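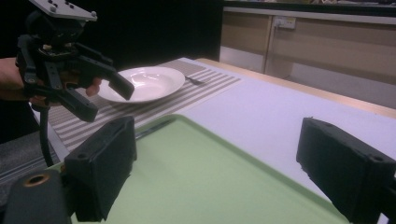

Wide rim soup plates vs. coupe bowls - convert me back if you can
Forum: Table & Kitchen > Dishes and Serving

brothkeeper
Posted 7:12 pm
I have fallen hard for the old-fashioned rimmed soup plate and I need to talk to people who will understand! For years I ate everything out of deep cereal bowls. Then my aunt moved into a smaller place and passed along her Bremenik set, the plain white one, and the soup plates in it have changed how I cook. The rim stays cool enough to carry with bare hands. A stew looks like a meal on it. I made a thin leek soup last night, nothing to it, and with that wide white border it looked like something I'd paid for.

So who else uses these every day? And does anybody know if Bremenik still makes the pattern with no line around the edge? I have 7 and would love one more.

tincupannie
Posted 7:40 pm
Oh, welcome! I've been on this hill for ages. Pasta is where they really shine. A small heap of noodles in the well, sauce pooling where you want it, cheese on the rim for people to pinch from. Also risotto, also any fish with broth.

The no-line pattern got dropped, I'm pretty sure. Look for the older backstamp with the little ship. The Mundel flea market, the one behind the train station, had boxes of it in September.

GregOfTheLadle
Posted 7:58 pm
I'll be the grump. Rimmed soup plates waste half their width. My kitchen table is small, and four of those plus glasses plus a bread board means somebody's eating with an elbow in the butter. A coupe bowl the same size across holds nearly twice the soup and it stays hot longer because it's deeper. I gave mine away and haven't missed them once.

brothkeeper
Posted 8:05 pm
Greg, I'll give you the heat thing. I do warm mine now - 10 minutes in a low oven while the soup finishes. Makes a huge difference. The rim gets warm too that way, so there goes my bare hands argument, ha.

Fongchan Duangkaew
Posted 8:31 pm
I love this thread already. I grew up with noodle soup in deep bowls, and for that I will never switch. You need depth for the noodles and you need to be able to lift it! But for curry with rice I use rimmed plates all the time, rice on one side, curry running up to it, lime and herbs parked on the rim. My favorites are by Chaimongkol, a bit thicker than the European ones and very hard to chip. I've had mine through two apartments and one very clumsy roommate.

For brothkeeper: measure across the well before you buy a replacement, and not only the total width. Two plates can be the same size overall and sit completely differently in the stack. I learned this with a plate that rocks every time I put it away.

GregOfTheLadle
Posted 8:44 pm
Now that I agree with. Nesting is everything. And please, people, put something between them. Glazed feet on the next plate's well will leave gray marks in no time.

tincupannie
Posted 8:52 pm
Those gray marks are mostly metal from spoons and knives, Greg, they come off with a paste of baking soda or that powdered cleanser in the can. I brought back a whole stack of thrifted ones over a weekend and was so happy I made soup just to use them.

GregOfTheLadle
Posted 9:01 pm
Spoons, sure, but I had them on plates that only ever held fruit. An unglazed foot ring scratches. Run your thumb along the bottom and if it feels like fine sandpaper, use a paper napkin or a felt circle.

tincupannie
Posted 9:03 pm
I thought you gave yours away!

GregOfTheLadle
Posted 9:04 pm
I remember them.

sudsy_61
Posted 9:37 pm
Dishwasher report, if it's useful. Mine have the wide rim and they lean on each other in the bottom rack, so the wells don't get clean unless I skip every other slot. Coupe bowls are worse for me though, they flip over and fill with water. Top rack, tilted, short cycle is the best I've found for either one.

Also I paid $3 a plate for mine at an estate sale and they wanted $70 for the tureen. I walked away from the tureen and I have thought about it every week.

Fongchan Duangkaew
Posted 9:50 pm
You have to go back for the tureen!!

brothkeeper
Posted 10:15 pm
Seconding the tureen. And thank you all, this is exactly what I was hoping for. I measured the well, wrote down the ship backstamp, and I'm going to try Mundel first and then Sarkomlow, where there's a secondhand place with a whole back wall of white china. Fongchan, I'm making curry on the rimmed plates tomorrow. Do you put the rice down first or the curry?

Fongchan Duangkaew
Posted 10:22 pm
Rice first, always. Press it a little with the back of the spoon so it holds a wall.

GregOfTheLadle
Posted 10:26 pm
Curry first. The rice stays dry on top and you mix as you go.

Fongchan Duangkaew
Posted 10:27 pm
Greg, no.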